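From the Workbench: Two Grippers, One Scoop

Those of you who read the November newsletter may remember that I promised a proper report on the gripper comparison, and then filled my whole column with the story of the power supply instead. Several of you wrote in to remind me (very kindly, I should say), so let me make good on it now, and get yourself a cup of coffee first, as I've never been able to tell one of these stories quickly.

The question we started with was a simple one. The little tabletop arm in the back room came to us with the Brodon fingers on it, and we had all grown used to them. They're stiff, they close flat against each other, and they're wonderful with anything that has straight sides. Blocks, boxes, a deck of cards, the handle of a screwdriver if you come at it from the right direction. Then over the summer we put in an order for a Flarlow set, which has a bit of give in the pads and opens wider, and ever since the box arrived there has been a friendly argument about which one ought to live on the arm for good.

I wanted to settle it with chores. I've seen plenty of gripper comparisons done with foam cubes and rubber balls, and they're fine as far as they go, but I don't own a single foam cube at home and I doubt you do either. What I do own is a kitchen drawer full of badly shaped handles and a cat who expects good service. So we picked four jobs: wiping down a tray, moving clothespins from one bowl to another, stirring a pot of dry rice, and scooping a litter box. Each gripper got the same starting positions and the same person steering for the whole session, so that neither one could complain about the driver.

The clothespins went to the Brodon fingers without much of a fight. A clothespin is a small, hard, narrow thing, and the soft pads on the Flarlow wrap around it a little and let it swivel, so by the time the arm gets to the second bowl the pin is pointing off toward the window. The wiping was closer. A folded cloth is forgiving, and both sets held on to it, though I thought the Flarlow pressed down more evenly in the corners. Rice was a draw, or near enough that I'd be embarrassed to name a winner.

And then there was the litter box, which took up more of our time than the other three put together, and which I enjoyed more than I expected to! A litter scoop is a much harder tool than it looks. The weight sits way out at the far end, the handle is usually rounded, and the moment the blade goes into the litter the whole thing wants to twist. You and I correct for that with our wrists and never think about it. An arm with a plain two-sided grip has only friction to work with, and if the friction runs out you end up with the scoop lying on its side and everything you picked up back where it came from.

With the stiff fingers we had that happen over and over. We tried a slower approach, we tried gripping closer to the blade, and we tried a wrap of hockey tape on the handle, which helped some and left a gummy ring I'm still picking at. With the softer pads the twist came later and came more gently, so there was time to ease the blade back to level before the load slid off.

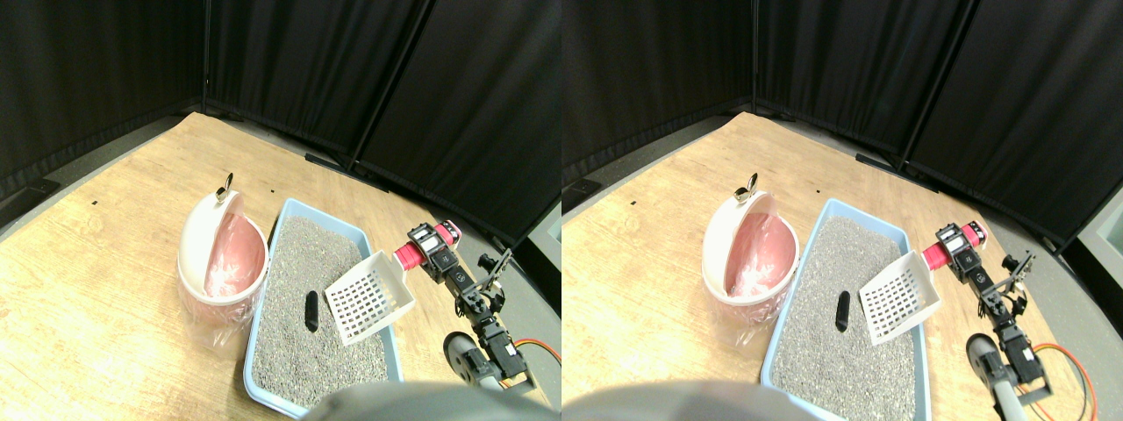

The angle of the blade matters every bit as much as the pads do, by the way, and I'd have missed that if we had stopped after the first afternoon. Come in too steep and the blade digs down and stalls the wrist servo. Come in too flat and it just plows a furrow and pushes the clump ahead of it until it meets the rim. We got our best results by starting shallow, lifting the tip a touch before the clump, and giving a small shake over the tray before swinging across to the bin. That shake is murder on a weak grip, so it makes a good test all by itself.

In the logs we have 2,072 separate grips for both sets taken together, from all four jobs, and 43 of them are marked as outright drops. I was pleased with that, but please don't read too much into it. The scoop accounts for most of the trouble, and the notes from the early sessions are in my handwriting.

A word on the controller, as a few people asked. We ran everything through the Drostinano board with the grip force set to 6 on its own scale, and left it alone. I suspect the stiff fingers would have liked a higher setting for the scoop, but the servos were getting warm and I didn't care to find out how warm they could get.

For now the Flarlow set stays on the arm and the Brodon fingers are in the top drawer, labeled, with their screws in a bag. Next we'd like to try the Rattanakul wrist adapter, which should let us swap between the two without taking everything apart. If you have an odd-handled tool at home that you'd like to see attempted, bring it along to the next open bench. Ladles especially. I have a theory about ladles.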